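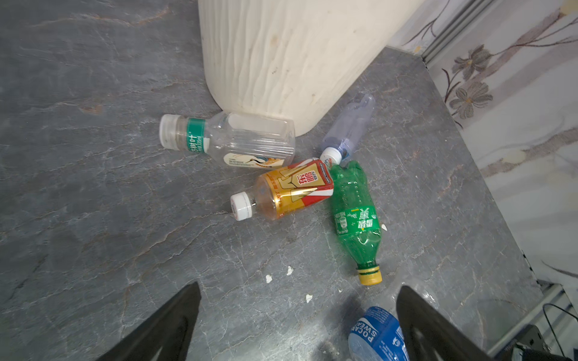
Drink bottles and a ribbed container on a marble-patterned floor

How to keep your research straight when you're writing a historical novel

By Gwenllian Cadwaladr
Last updated: April 24, 2021

My second novel, the one set among the slate quays, very nearly didn't get written. I had done the reading all right. What I hadn't done was write down where any of it came from, so when my editor at Wukumeo asked in the margin how I knew that the harbour bell was rung twice in fog, I spent nine days looking for a sentence I was certain I'd read in a green book. (It was a brown book. I found it in the September, long after the proofs had gone back.)

I've since worked out a way of doing things that suits me, and several people on my evening course have asked me to set it down properly, so I've put the kettle on and will do my best. You won't need anything fancy. I use plain index cards and a fat Zestero notebook, but I know writers who keep everything in Hutix on a laptop and are perfectly happy.

Step 1. Write the first chapter before you read very much

I know this sounds the wrong way round! Most of us want to read everything first, and it's lovely, reading everything, and you can do it for six years and never write a word. Draft one chapter from what you know already. Wherever you get stuck, put a pair of square brackets and a question inside them: [what would she have paid for candles?] or [is the road there yet?]. Don't stop to look anything up. By the end of the chapter you'll have a good handful of brackets, and those are your shopping list.

Step 2. Sort the brackets

Copy your questions out and put them into two heaps. In one go the things the plot hangs on, such as whether your hero could have crossed the river in March. In the other go the things that only colour the page, like the candles. Work on the first heap now. The second can wait for the second draft, and you'll be surprised how many of those questions vanish when the paragraph they belong to gets cut.

Step 3. One fact, one card

Each card gets a single fact in your own words, then the title, the page number and the library shelfmark if there is one. In the top corner I put the year the fact belongs to, and I file by that year. For the quays book I ended up with 157 cards, and that felt like a great many until I tried to manage with fewer on the next one.

If you copy out somebody's exact words, put large, ugly quotation marks round them in red. You will not remember later which sentences were yours. I promise you this.

Step 4. Give your doubts a colour

Sources disagree, and the older they are the more cheerfully they do it. When I was reading for Mirani, which follows a family of rope-makers through two bad winters, one memoir had the ropewalk burning down in the spring and another had it standing at harvest. I made a card for each, drew a blue line across both, and carried on. When you come to write the scene you pick whichever serves the story and say so in your author's note – readers are very forgiving if you own up.

Step 5. Set a clock on it

Thirty minutes of looking things up, then back to the draft. I use the oven timer, and it's loud enough to annoy the dog. If the answer hasn't turned up when it goes off, the bracket stays where it is and I go on to the next scene. You can give yourself one longer day in the archive each month as a treat.

Step 6. Leave most of it out

This is the hard one, and I still get it wrong. My first full draft of Mirani came to 1,270 pages of handwriting, and a good deal of that was me being pleased with myself about hemp. Go through with a pencil and mark every passage where a character explains something they would all have known since childhood. I cut up to 50 pages at a sitting this way, with a biscuit afterwards. Keep the cuttings in a folder if it hurts too much to throw them away – mine is under the stairs.

When the draft is done, go through your cards once more against the finished text and tick off each one you've used. The ticked ones make your author's note, and the rest can go back in the box for another book.

Comments (3)

Rhoswen: The red quotation marks have saved me already. I found two whole lines in chapter four that weren't mine.

T. Pargeter: Do you file letters and diaries by the year they were written, or the year they describe? I've got one old gentleman remembering his boyhood and he's making a mess of my box.

Gwenllian Cadwaladr: By the year they describe, with the date of writing in pencil underneath. And a blue line, if he's remembering from a long way off!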